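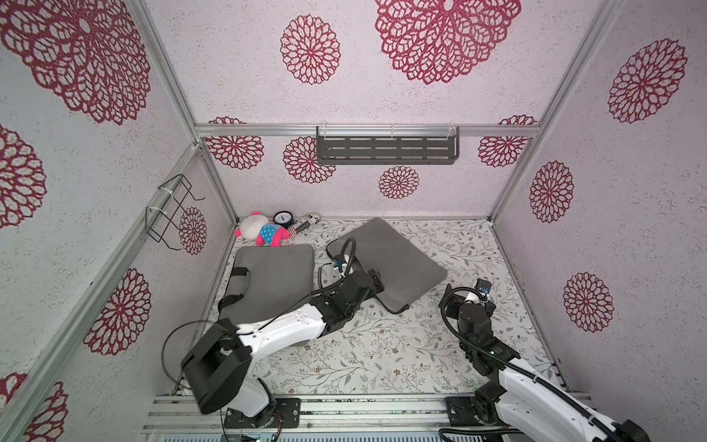 Red flower panels, leafy floor mat and the two grey cushions.

Panels and Mats -- July gallery

This page collects notes on the printed wall panels and floor mats we put up this winter. Shobha Rai chose the patterns and Baltasar Godoy did most of the cutting. A few people wrote in asking what went with what, so the details are set out by item.

The walls
White panels with a fine speckle, printed with dark red flower motifs in several sizes. The biggest is high on the left wall. The pattern carries on around both back corners, and a small round one landed in the middle of the back wall, below the shelf.

The floor
A pale mat with thin grey-green leafy branches and small brown and beige flowers. Marisol Trujillo wanted a plain mat under the red. Shobha held out for this one and it stayed.

The shelf
Dark grey metal, slotted, hung from the aluminium rail with clear and white cable ties. It was still empty at this point. We had brackets on order from Imach but the ties were in the drawer.

The wire rack
Black bent wire with two hooked loops, near the back corner on the left. White cable ties again. It sticks out a little from the wall, so allow for that if you are planning something similar in a narrow space.

The cushions
Both are grey. The left one is a square pad with rounded corners and a black strap along one edge. Benjamín Urrutia bought them from Ulloa, and we have kept the same two through three changes of wall pattern.

The posts and rails
Silver aluminium extrusion, with an upright in each back corner. The panels are cut to suit the uprights -- measure yours before you order, as the Budis sheets can't be returned once trimmed.

Costs
The panels and mat came to $400 together, plus $80 for delivery from Delden.

Nicanor Godoy keeps the leftover pieces. If you would like a sample of the red flower print or the leafy mat, leave your name with him before the end of July. Samples are palm-sized and there is no charge.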